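Simulate First, Spend Later

Before Mostyn bought an arm for its packing line, it paid for a model of one.

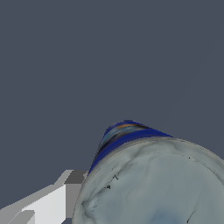
A simulated gripper beside a rounded, blue-collared object, seen at very close range.

The packaging firm had a quote from Iseck for an arm, a two-finger gripper and installation. It also had a shelf of odd-shaped containers that the quote did not mention. Flat boxes were covered. Anything with a curved side or a tapered top was listed as "subject to trial."

Trials on the floor cost money, so the planning team at the Dremarbridge plant started with software. A license for the Drindodlow simulator came to $3,442 for the year. Scanning the containers was extra, at $58 each, and the plant sent nine.

The scans matter more than buyers expect. A clean drawing of a bottle has perfect walls. A scan keeps the creases and dull patches, and it gives the planners a shape closer to the stock that comes down the line. The gripper itself can stay blocky on screen as long as its reach and finger width are right.

Each container was put through 500 simulated grasps. The team used the results to write a shorter list of questions for Iseck - finger length, pad material, how far the jaws open - and to decide which fingers to price.

Mostyn's advice to other plants is to put simulation on its own budget line, ahead of the hardware. Ask the supplier for the gripper's model files before signing. Leave money for a second set of fingers, and for a floor trial with real stock. The plant has set its own for January.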